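Project report – reusable cups in the Reltthorpe break room
Gudrun Heitmann and Braulio Gallegos

Goal: get people off paper cups. Budget was 70 dollars so no fancy stuff. We tracked the cups for three weeks in April, tally sheet taped by the sink.

Method – paper cups stayed out the whole time, metal ones put next to them. Didn't hide anything, wanted a fair choice. Braulio counted at 3 pm, Gudrun did the washing (mostly).

Results. Week one basically no change. By the end paper use was down 30 percent. Better than we thought but not great. Main complaint was hot drinks – metal gets too warm to hold. Second complaint, nobody wants to wash up.

Shape matters more then we expected. People liked a wide rim and a narrow part to grip, but the taller ones tip over in the sink.

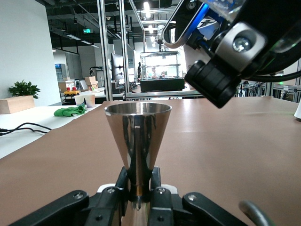
Fingerprints were the other thing, polished steel shows everything. Brushed finish would of been smarter. Next time – a drying rack, and a sign that's bigger. Tally sheet and reciepts are in the appendix.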